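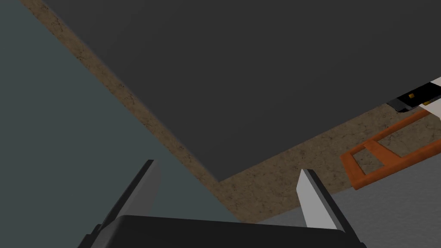 Nov 10, 2021

Notes on cupboard doors, drawers and hinges, mostly for whoever has the kitchen after me, and for Milagros Ccori who keeps asking. Not in any order. Will tidy up later (won't).

**Doors that drop**

Nine times out of ten it's the screws, not the hinge. Open the door, hold it at the handle end, lift gently. If the hinge plate moves against the cupboard side, screws are loose. Tighten by hand. No drill, a drill will spin them straight through chipboard and then you've a hole and a bad mood.

Screw just goes round and round? Hole's gone. Matchsticks or cocktail sticks, dipped in wood glue, packed in tight, snapped off flush. Leave overnight. Then put the screw back in, slowly. Have done this on the tall cupboard by the window and it's held since May.

Longer screw sometimes works too but check how thick the side is first. I did not check. There is a small point sticking out inside the spice cupboard, mind your knuckles.

**Lining up a pair**

The sort of hinge with two screws on the arm:

- front screw moves the door left and right
- back screw moves it in and out
- up and down is the plate, loosen both plate screws, shift, tighten

Quarter turn at a time. Close the door, look, open again. Do top hinge and bottom hinge in turn or the door goes on the skew. Start with the worst door and work outwards from it, otherwise you're chasing the gap all the way along to the fridge.

Gap wider at the top than the bottom = top hinge. People always fiddle with the bottom one because it's easier to get at. Me included.

**Taking doors off**

Label first. Masking tape inside each door and inside the cupboard it came off, same number on both. They look identical, they are not. Screws in a jam jar, one jar per door if you can spare them, or an egg box.

Bottom hinge first, top hinge last, other hand under the door. Heavy ones want two people. Lay them on an old towel or blanket, never straight on the worktop, one bit of grit and you've a scratch for life.

Clip hinges: little tab at the back of the arm, press, it lets go all at once. Be ready.

**Cleaning greasy doors**

Warm water, squirt of washing up liquid, soft cloth wrung out hard. That does most of it. The bit round the handle is the worst, and the top edge of anything near the cooker.

Stuck grease: bicarb and a drop of water mixed to a paste, on with fingers, five minutes, wipe off. Not on gloss, it dulls it. Try the inside of the door first.

Raised moulding holds the muck in the corners. Old toothbrush, then a cocktail stick with a bit of cloth over the end for the really tight bits. Always dry it after. Water sat in a corner joint gets under the varnish and lifts it, then it goes white, then you're sanding.

Do NOT use the green scourer. I know it's tempting. 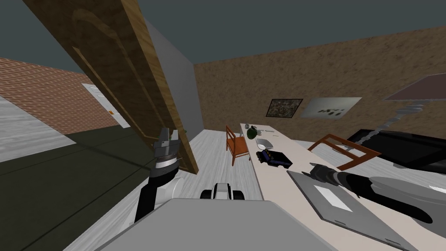

Wax next, if the wood's looking tired. Only on bare or oiled wood, it just sits on top of varnish and goes smeary. Thin coat, with the grain, leave it twenty minutes, buff with a clean bit of old tshirt. Second coat the day after if it soaks the first one up. I use the Flolemberg clear one, a tin lasts years. The dark one came up far too orange on our shelves so try it somewhere that doesn't show.

Small dents: damp cloth over the dent, tip of a warm iron on the cloth, few seconds, lift, look. Wood swells back up. Bare wood only again. Dosn't work if the fibres are actually cut, that's filler.

Scratches: rub a walnut on it. Sounds daft. Works on light ones. Deeper ones, wax crayon close to the colour, go lighter if you can't match.

**Doors that stick**

Wait for a dry spell before you plane anything! Wood swells in wet weather and shrinks back. I planed the larder door in a rainy week, lovely fit, and by summer you could post a letter through the gap.

To find where it's catching, slip a sheet of paper in the gap and run it down. Where it stops, that's the place. Pencil mark. Rub a candle stub along there first, might be all it needs. If not, sandpaper on a block, a few strokes, try it, few more. Then seal the bare edge with whatever's on the rest, or it'll drink up the damp and stick worse than before.

**Drawers**

Wooden runners: candle wax again, or a dry bar of soap. Never cooking oil, goes to glue.

Metal runners: pull the drawer right out, hoover the track (crumbs, always crumbs), wipe, tiny bit of silicone spray on the rollers. If it still grinds, look for a bent lip and ease it back with pliers.

Bottom falling out of a drawer: turn it over, push the base back in its groove, thin line of glue, couple of pins along the back edge. Don't overfill it after. The Jamham preserving pan does not live in a drawer, whatever anyone says.

**Squeaks**

Rub a soft pencil on the hinge pin. Cleaner than oil, no drips down the paint. If it's a proper big door, tap the pin up a bit, smear of petroleum jelly, tap it back, swing it to and fro.

**Handles**

Loose handle: tighten from inside, hold the front still. Keeps coming loose? Dab of clear nail varnish on the thread.

Changing handles, measure centre to centre of the holes, not end to end. Write it down. Take the paper to the shop. I have stood in Gutano twice with no paper, guessing, and both times guessed wrong. Their basic bar handles are fine btw, came with screws too long for our drawers but you can snip those down.

New holes: tape on the front, mark on the tape, drill from the front with a scrap of wood clamped behind. Stops it splintering out the back. A bit of card with two holes in it does as a template for the whole kitchen, keep it, it's in the drawer with the string.

**Banging doors**

Felt pads or the little clear bumpers, top and bottom corner on the opening side. Wipe with a drop of surgical spirit first or they slide off in a week. Cork slices from a wine bottle do as well, cut thin, glued.

**Stuff to keep in**

- wood glue
- cocktail sticks
- masking tape, pencil
- candle stub
- hand screwdriver, cross head, the Pelletier one with the fat handle is best for stiff screws
- spare hinge of the type you've got, they stop making them
- 120 and 240 sandpaper
- old tshirts

Spare hinges are in the biscuit tin under the stairs, the two on top are left over from the old sink unit and don't fit anythng. Might bin those.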